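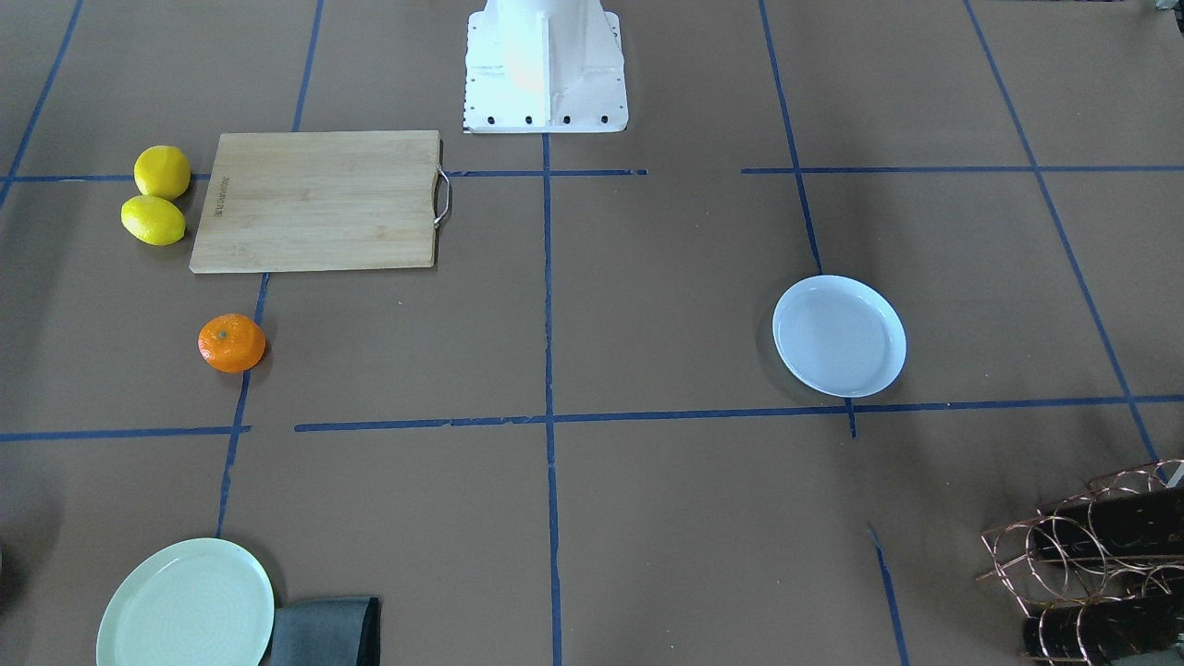 Galería: la mesa de los cítricos

Escribo esto el domingo 21 de julio, con las persianas bajadas y muy pocas ganas de encender el horno. En marzo prometí una galería sobre menaje de verano y en marzo me parecía que quedaba una eternidad. Pues ya estamos en verano, y la galería se ha quedado en tres fotos, dos limones, una naranja pequeña y una tabla de cortar. Quien busque mantelería bordada puede ir directamente a la sección de Bresia, donde hay para aburrirse.

La tabla
Madera clara, veta fina y un asa metálica delgada en un lado, que asoma por encima de la mesa. Soy de las personas que cuelgan las tablas de un gancho y luego las buscan por los cajones, así que lo del asa me ganó enseguida. Lleva unas letras estampadas que no he conseguido leer, y a estas alturas ya no pienso ponerme las gafas. En casa tengo una más grande, comprada en Živković hace años, que pesa como una lápida y solo sale del armario en Navidad.

Los limones
Amarillos los dos, y ahí se acaba el parecido. Uno es casi redondo y el otro alargado, con su punta, como los dibujan los niños. Para exprimir me quedo con el que ceda un poco al apretarlo, tenga la forma que tenga. Para rallar, el de piel más firme. Y para decorar un frutero, el que se me olvidó comprar. 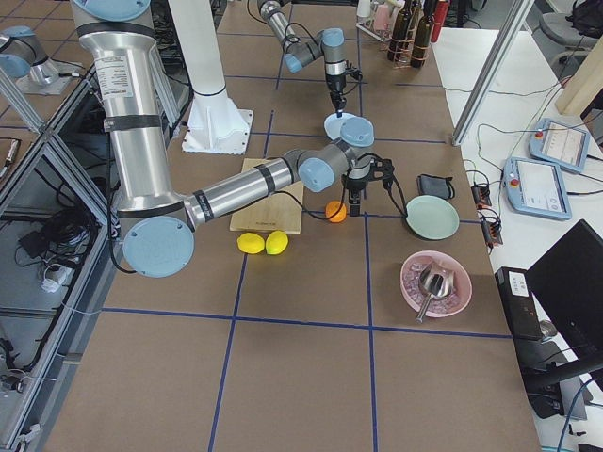 El hielo
Mi relación con el hielo es complicada. Compro bolsas de 2 kilos, gasto cuatro cubitos y el resto se convierte en un bloque que hay que negociar a golpes contra el fregadero. De ahí que admire a la gente que lo saca en un cuenco, a la vista y con dignidad. El cuenco rosa con su pala de metal plateado me parece el gran acierto de la mesa: los cubitos transparentes lucen mucho más sobre ese color que en la cubitera de acero de toda la vida, donde parecen material de laboratorio. Hyun-seo Byun, que me corrige los textos y también las costumbres, sostiene que la pala es un capricho y que para eso están las cucharas. Hyun-seo toma el vermut del tiempo. No hay más preguntas.

El plato verde
Redondo, de un verde menta muy pálido. En el catálogo de Vanditz hay una familia entera de platos en tonos así, con la referencia 309 para el llano y la 295 para el de postre, y llevo meses decidiendo entre ambos como si me fuera la herencia en ello. Con este color la fruta queda bien siempre. Las lentejas, menos.

La cinta azul
Divide la mesa en cuadros y le da un aire de campo de juego que al principio me distraía. Ahora he empezado a mirar mi propia encimera con la tentación de parcelarla: aquí el pan, allí las llaves, en aquella esquina el correo que no pienso abrir. 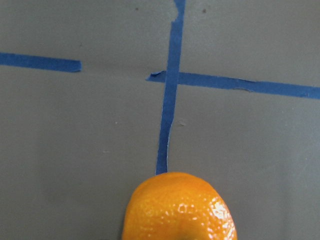
Después pienso en el día de despegar la cinta y se me pasa. La última vez que marqué algo en casa fue para pintar el pasillo, y todavía quedan restos en el rodapié que hacen como que son decorativos. La cinta se rompe en tiras finísimas justo cuando uno cree que va a salir entera. Si alguien insiste, que tire despacio y en ángulo, y que tenga a mano algo frío de beber.

La mandarina
La llamo mandarina por el tamaño, aunque admito clementina y no voy a discutir por correo. Es el color más fuerte del conjunto y se basta sola. Una fuente con doce habría sido un bodegón; con una parece que alguien se ha guardado el postre.

Próxima galería: jarras. Ya tengo una de Jerkside que gotea.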